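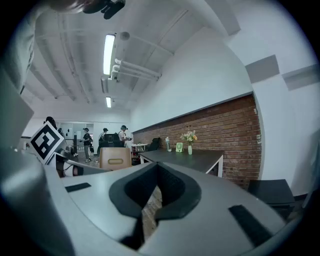

The long table by the brick wall, with flowers in a glass vase and a small white and green fan.

Godoy Workroom — Gallery
Posted by Kátia Guimarães, 12/10/18

Welcome to the gallery page of our workroom. We are in this building since June, and before us it was used by a company called Grerkitz for keeping paper.

The lower part of the wall is red brick and the upper part is white, with a dark trim between them. We did not paint the brick. Telma Godoy wanted it white like the rest, but the members voted and the brick stayed.

The table has a dark top and white legs. We bought it second hand in Vokcombe for 139 dollars, and two persons must carry it if you want to move it. Please ask Natanael Brandão before you do this.

On the ceiling you can see the pipes and the fluorescent lights. The light is good for sewing and for small repairs — in the evening some people bring also their own lamp.

Dilani Weerasinghe takes care of the flowers on the table. If you have flowers in your garden and would like to bring some, please write to her first.

The room has place for 10 members at one time. To reserve your hours, use the form on the Contact page.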